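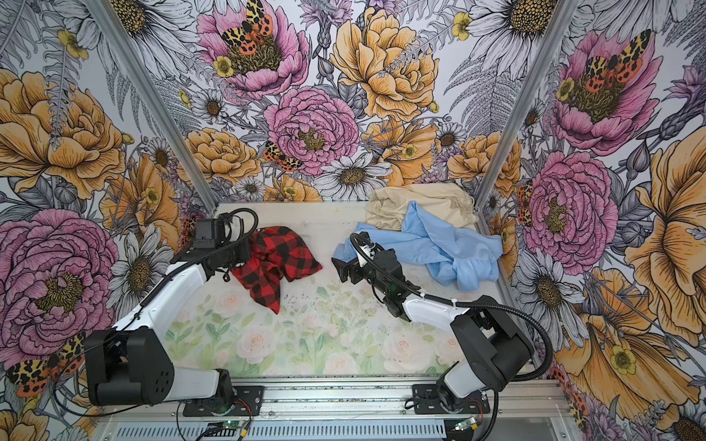

Hunlow prison radio, nine months on

Reviewed by Fitzgerald Nguyen-Tran, 3 Nov 2025

My brother is serving time at Brarnora, where the canteen list offers one radio, the Hunlow. It costs $100, taken from his account over several pay periods. He earns very little in the kitchen, so the price matters.

The case is clear plastic, as the rules require, and has held up well apart from a crack near the battery door. Reception is good on FM and poor on AM. In his cell he gets 7 stations, one of them the community station that reads out messages from families. That alone made it worth buying for us.

The earphones are the weak point. The first pair lost sound on one side after a few weeks, and a replacement has to be ordered through Wideser, the canteen contractor. He put in form 1041 and waited until the next monthly order. There is no speaker, so without earphones the radio is useless.

Batteries are sold separately and he goes through a set quickly if he listens overnight. A rechargeable model would save money, but the centre doesn't allow chargers in cells.

It's a decent radio at a price that would be hard to defend in a shop. If you're sending money in for one, add enough for spare earphones – and do it before December, when the order closes early.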